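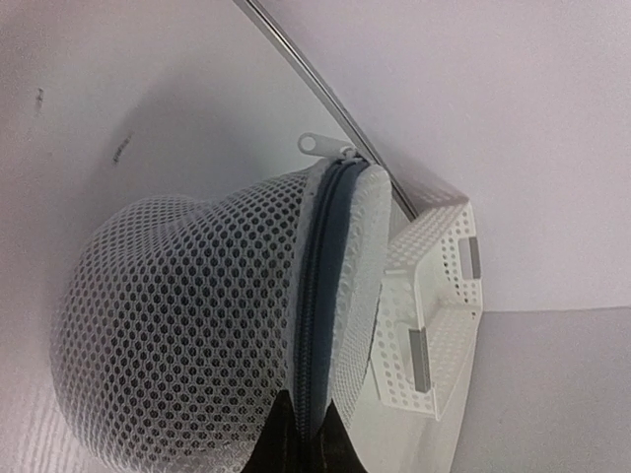
Figure 1. Laundry bag, zip and fingertips, from the wrist camera.

Planning for a Second Two-Arm Bench: Are We Buying the Right Things?

Student project report, equipment planning option
Ruth Urrego and Witold Śliwiński
Unnithan Workshop, Senivville

Summary

The workshop has one two-arm bench and has been asked whether it wants a second. We were given the draft purchase request and told to check it. We expected to argue over the price of the arms. Most of our time went on smaller things that the draft left out, and on one claim in it that we could find no support for, namely that a second bench would double the work done. We recommend putting the second bench off and spending £1,190 on the one we have.

1. What we were asked to do

The draft request was written before either of us joined the project. It asks for a full copy of the present bench from Sakora, the supplier of the first one, and gives its reasons in a single paragraph. The bench is busy, students wait for it, and household handling tasks are said to be of growing interest. We don't dispute that students wait. We wanted to know what they are waiting for.

Our job had three parts: list what a working bench needs, compare that with the draft, and look at how the present bench is used. We were not asked to judge whether household tasks are worth studying, though we have opinions and one or two of them have crept in below.

2. What the bench does now

The task this term is a small laundry and kitchen set. The objects are ordinary ones: a white mesh laundry bag with a zip, a perforated plastic basket with grey grips, a round dish. They were chosen by the group before us on the grounds that they are cheap and easy to replace, and that much is true.

They are not easy to handle. The bag in particular is a poor match for the fingers we have. Two stiff fingertips have to find a small zip pull on soft netting, and the netting moves when it is touched. Anyone who has tried it by hand with a pair of kitchen tongs will have the idea. The draft request treats all three objects as equal and assumes one rate of work for the lot. We think this is the first place where its sums go wrong.

In October we logged 100 attempts at the bag task, taking them as they came and leaving none out. Eight were stopped early by a fault in the equipment. The rest ran to their end, well or badly. We mention the faults first since the draft gives "reliability through a spare bench" as a benefit. Of those eight stoppages, most were traced to a cable or a connector, and the others to a finger that had worked loose on its mount. Not one was traced to an arm. A spare bench would have let somebody carry on elsewhere while the fault was found. So would a spare cable.

We are aware that one month is a short record and that we only logged the one task. A longer log may look different. It would still be more than the draft had, which was no log at all.

3. Where the time goes

We also kept notes on what happened between attempts. We did this with a clock on the wall and a notebook, so no great accuracy is claimed, and we have kept the result in words.

The largest share of a session goes on putting things back. The bag has to be laid down again with the zip where the next person wants it, the basket turned, the dish moved. People disagree about where things should start. Two students in the same afternoon may use quite different layouts and both write "standard start" in the book. After that comes waiting for the computer to save, and after that, talking. The arms moving under power are well down the list.

A second bench does nothing for the first of these. It needs a second person to put things back, and the workshop has not been promised one. The draft says that students "can supervise two benches at once". We tried a mild version of this, with one of us running attempts while also preparing objects on a side table, and the quality of the notes fell at once. Witold's page from that afternoon can't be used. He has asked us to say that the handwriting is partly to blame.

4. The price of a bench that works

The draft has one line for the bench and one for delivery. We made a fuller list by standing in front of the present bench and writing down whatever it would not run without.

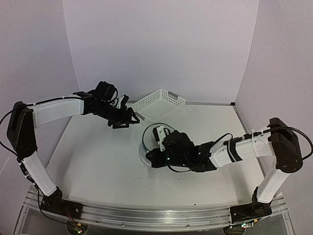
Figure 2. Both arms over the table, with basket and dish. Base mounts fixed to the front rail.

The arms come with their mounts. The items below are ones that the draft either leaves out or covers with the words "as supplied".

Grippers and fingers. Sakora will sell arms with or without a gripper. The draft assumes with. We rang and were told that the price it quotes is for arms alone. The fingers on our bench suit hard-edged objects and we would want at least one other pair for cloth and netting.

Wrist cameras. There is one on each arm, held on a bracket. The cameras are in the draft and the brackets are missing. They sound like nothing until one is bent.

Cables. There is a good deal of black cable along both arms, held with ties and, on the right arm, a strap as well. It has to be long enough to follow the elbow out to the side and short enough to stay away from the fingers. The draft gives no length and no spares. Given what stopped the bench in October, this is the omission we find hardest to accept.

Table, rail and panels. The bases are fixed to a grooved metal rail along the front, and the table has plain panels on the other three sides. The draft calls this "furniture" and expects it to come out of the general room budget. Whoever holds that budget had not heard of it when Ruth asked.

Control boards and power. We would want a spare board in a drawer. We would also want to know whether the wall sockets in the workshop are on one circuit. That question is still open.

Objects. Bags, baskets and dishes wear out or get borrowed. They are cheap, which seems to be why they have no line.

When all of this is added, the second bench costs a good deal more than the draft says. We have not put a total here. Half of the prices we hold were given over the phone, and a neat figure made out of guesses is what we were asked to check in the first place.

5. Delivery and the other supplier

Sakora quotes eight weeks from order. If the order went in tomorrow the bench would arrive near the end of teaching, be set up during the break, and be ready for a group of students who have not yet chosen their projects. We don't see the hurry.

We also asked Brullier, who sell fingers and brackets and do not sell arms. Their answers were quick and their parts list was easier to read, with every screw on it. We would say so more warmly if we had held one of their parts. We haven't. Soft finger pads are described on their page as "suitable for delicate items", which could mean an egg or a jumper. Our advice is to buy one pair, try it on the mesh bag, log it as we logged October, and only then think about more.

6. The argument for buying

To be fair to the draft, there are things in its favour and we don't want to be read as simply against it.

Students do wait, and some give up and change topic. Two benches would allow one to be left set up for a long project, where at present everything is cleared away between users. Prices may rise. The person who wrote the request has more years at this than both of us together, and when we showed him section 4 he agreed with the cable line and disagreed with nearly all the rest. His view is that you ask for the bench while there is money and find the brackets later. We understand this as a way of dealing with budgets. As a plan for having a bench that runs, we doubt it.

7. What we would spend instead

The sum of £1,190 is the workshop's own small equipment money, and it needs no outside approval. We would spend it as follows, in this order.

A full set of spare cables for both arms, with ties.
One spare wrist camera bracket for each side.
One pair of soft finger pads from Brullier, on trial as above.
A spare control board, if the price given to us by phone holds.
More bags and a second basket.
A printed layout sheet, fixed beside the bench, showing where each object starts.

The last item costs almost nothing and we expect it to save the most time. We can't prove that. It should be tested with the same clock and notebook, and by people other than us, as we would like it to be true.

8. Limits of this report

We looked at one bench, one supplier of arms and one month. Our fault count depends on people writing faults down, and some don't. The phone prices need to be got in writing. Neither of us has bought anything larger than a laptop.

If the second bench is to be considered again, we ask that the request come with a log covering all the objects in use, a named person for resetting the table, and an answer about the sockets. Ruth has the notebook and the October sheets, and the parts list is pinned inside the cupboard door in the Unnithan Workshop, where corrections can be written straight on to it.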